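Trellier Counter Service: Data Card and Kit Notes
Release 9, maintained by Wandureck
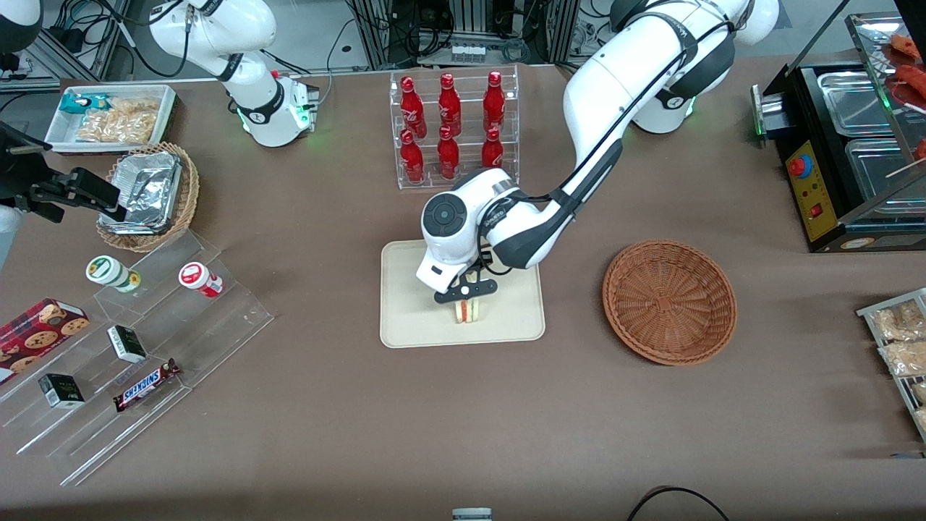
Trellier is a two-arm serving kit offered by Wandureck to operators of snack counters, canteens and small shops. The package consists of the arm pair, the control software and the recorded task set covered by this card. Tasks are performed on a stocked counter, with goods left in the racks, trays and baskets a shop would use. In the sandwich task, one arm holds a small triangular sandwich upright on a beige tray with a two-finger gripper, among bottles, wrapped snacks and a food warmer. Soft items of this kind are graded separately from boxed goods.

Contents
The task set holds 788 episodes. Of these, 200 involve unwrapped or soft food and 70 are reserved for evaluation. Evaluation episodes must not be used for tuning.

Intended use
The set is supplied for adapting the kit to a customer's own counter layout. It may also be used for acceptance testing after installation. It is not approved for the handling of hot liquids, glassware without caps, or knives.

Known limitations
Clear packaging is harder for the software to locate than printed packaging. Performance on reflective surfaces, including foil, varies with overhead lighting. Customers should repeat the calibration routine whenever a rack or tray is moved.

Food safety
The kit does not replace local hygiene rules. Gripper fingers must be cleaned between unwrapped items.

Support
Installation questions should be sent to Solange Prado. Requests for access to the evaluation episodes are reviewed by Murray Fortin each Monday. Redistribution requires written consent from Wandureck.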